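An afternoon at the Okard open day

I have wanted to get inside the old Umali building ever since I moved to Dellville, mostly because it has those enormous windows on the second floor and you can never quite see what's going on behind them. So when a flyer went up at the library saying that Okard was opening its doors for one afternoon in February, I put my name down the same evening. Free entry, sensible shoes, no food upstairs. Fine by me!

I should say right away that I'm no engineer. I used to sell kitchen fittings, and what I know about robots comes from my nephew, who fixes bottling machines and complains about them at Thanksgiving. So if I get a word wrong here, that's me and not the people at Okard, who were patient to the point of sainthood.

Parking was a mess. The lot behind the building was full by 2 and I ended up way down by the feed store, walking back through slush in the sensible shoes, which turned out to be not sensible enough. There was coffee on the ground floor, though, and a rack of badges to write your own name on, and they sent us up in groups of 11. Our guide was Darcy Doucette, who runs the teaching floor (that's what they call it – the teaching floor) and who talks very fast and walks even faster. Two of our group lost her on the stairs and had to be fetched.

I had pictured big orange arms swinging car doors around. It's nothing like that. The teaching floor is a long room of work stations, and at each one a person sits down and guides a pair of robot arms through some small household job. Fold a cloth. Put the lid on a jar. Close a zipper. Then they put everything back, a little differently from last time, and do it again. Every single go gets recorded, what the cameras picked up along with how the arms moved, and all of it is saved as one example. They call each one an episode, like television, and I'm afraid I laughed.

Darcy explained that they used to write out instructions for the arms, line by line, and for something like a zipper it was hopeless. Move the bag half an inch and the whole thing fell apart. Now they collect examples of people doing the job well, feed the lot to a learning system, and let it work out for itself what the doing has in common. I asked if it was like showing a kid how to tie a shoe. She said sort of, except the kid needs to see it a few hundred times and has never had feet.

A good day at one station is 115 episodes, she told us. I thought that sounded like a lot until I watched one of the operators at it, and then it sounded like a heck of a lot. He had a controller in each hand and he was moving so slowly and evenly, like somebody carrying soup. If you jerk your hand, the arm jerks, and then the jerk is in the example. They throw those out. They also throw out the ones where the operator hesitates too long, which surprised me, but Darcy said a system that learns from hesitating learns to hesitate, and you end up with an arm that just hovers there thinking about its life.

What they don't throw out is the fumbles that get rescued. Say you go for the edge of something and slip, and then you come back and get it on the second try – that one's gold, apparently. If all the system ever sees is perfect runs, it has no idea what to do the first time something goes a bit wrong. I liked that very much. I've been thinking about it at home.

They let us try, too! Six of us got a turn before the time ran out, and I elbowed my way in, I'm not proud of it. My job was to pick up a sponge and put it in a bowl. I have been picking up sponges for most of my life and I could not do it. The trouble is you can't feel anything. You squeeze and you don't know if you've got it until it moves, and I kept stopping short because the depth is so hard to judge. I did get it in the end, and the whole group clapped, and Darcy saved the episode in a folder named "guests," which I suspect isn't going to teach anybody anything.

After that we had a while to wander on our own, and I spent most of mine at the stations doing thin, bendy things. Cards, sleeves, paper, little covers. Those are the hard ones, the operators all agreed. A mug stays a mug wherever you put it down, but anything with pages has a different shape every time you touch it. One woman told me she'd dreamed about plastic sleeves three nights running. The station with the leather card holder was my favorite of the whole visit, and I stood there long enough that somebody offered me a stool.

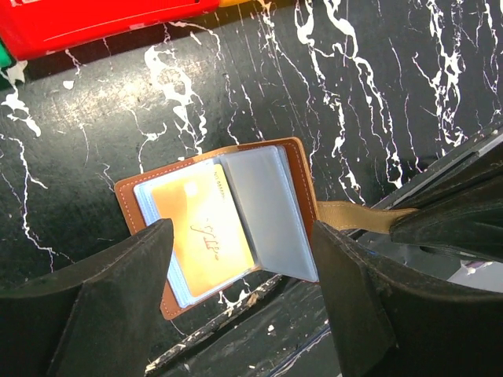

Why can't they just copy one good example over and over?

Copies of a single example only teach the system that one exact situation, so the moment an object is turned another way or the light changes, it's lost. It needs many separate goes, with the starting position and the surroundings changed between them, to learn what matters about the job and what can be ignored.

That was the question I'd saved up for the end, and Darcy gave me more or less that answer while unplugging something with her foot. She also showed us the sheet they work from, which tells the operator how to vary things before each go: turn it, shift it, swap what's lying nearby. People are bad at being random, she said. Left to ourselves we put an object back in nearly the same spot each time and swear we didn't. I went home and tried this with the salt shaker and she's dead right.

The last stop was the checking room, a much smaller place with the blinds down, where recordings get watched and labeled. Somebody sits there and writes a short plain sentence for each episode saying what was done, and marks it good or no good. They have a program for it called Clenico, and the man at the desk had some opinions about Clenico that Darcy hurried us past. I asked him whether he got bored. He said mornings were all right.

A couple of practical things if they run it again next year, and I hope they do. Go early, for the parking and for the coffee, which had run out by the time we came back down. Wear layers, the teaching floor is warm and the stairwell is freezing. Ask for a turn at the controls as soon as you get upstairs, and don't be polite about it. Kids under 10 or so might find it slow going – there was a boy in the group ahead of us who wanted to know when the robots were going to fight – but the older ones were glued to it.

And I did finally get to look out of those big windows. You can see clear over to the water tower, and my car, with a ticket on it.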